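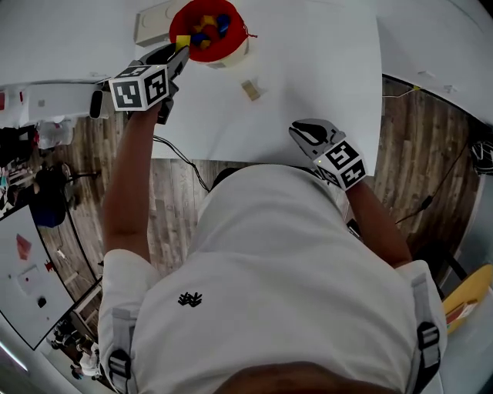

How do you get a table clear of small blocks at the end of the day without it taking half an hour? Put one bowl on the table before the first block comes out, and leave it there.

I resisted this for a long time. We had the sorting boxes with the lids, a set of 6 from Plirnham that my sister-in-law Judit Boros passed along when her kids were done with them. They look great on a shelf. Blue in one, yellow in another, wheels and odd parts in the last. The first week I sorted everything. By October the blue box had doll shoes in it and two of the lids had gone missing.

The bowl is red, and it was a salad bowl before this. Blocks go in by hand, a few at a time, all colors together. No sorting. When the table is clear, the bowl goes on the low shelf by the window and we eat.

A few things I have learned about bowls, having tried more of them than I planned to.

Wide is better than deep. With a deep one, the kids tip the whole thing over to find the piece at the bottom, and then you're starting again. In a wide bowl they can stir around with a hand and see most of what's there.

A bright color helps. I had a clear plastic one first and it got lost among the other things on the counter. The red shows up against a white table, and my youngest knows what I mean when I say "red bowl" from the next room.

Don't buy one with a lid. A lid is one more thing to put away.

The table matters too. Ours has a plain white top, and small pieces are easy to spot on it. The old one was dark with a groove down the middle where the two leaves met, and the groove ate blocks. When we sold it to Tamás Antal down the street I ran a butter knife along it and got out 10 of them, plus a bead and a dried pea. The new one is from Nenberg – nothing special, but flat all the way across.

I do keep a limit on how much is out. The full collection lives in a canvas bag in the closet, and only what fits in the bowl comes to the table. If somebody wants different pieces, some of the first ones go back in the bag. There were complaints for a while, mostly over a long yellow piece that everybody needed at the same time. I bought a second one for 35 cents at the Gadalberg flea market and the complaints moved on to something else.

As for washing, the blocks get warm water and dish soap in the same bowl every couple of months, then dry on a towel overnight. Ones with stickers stay out of the water – I wipe those with a cloth.

Next I want to do something about the puzzle pieces. They don't work in a bowl. I tried zip bags with the name written on the front, and so far three puzzles have ended up in one bag.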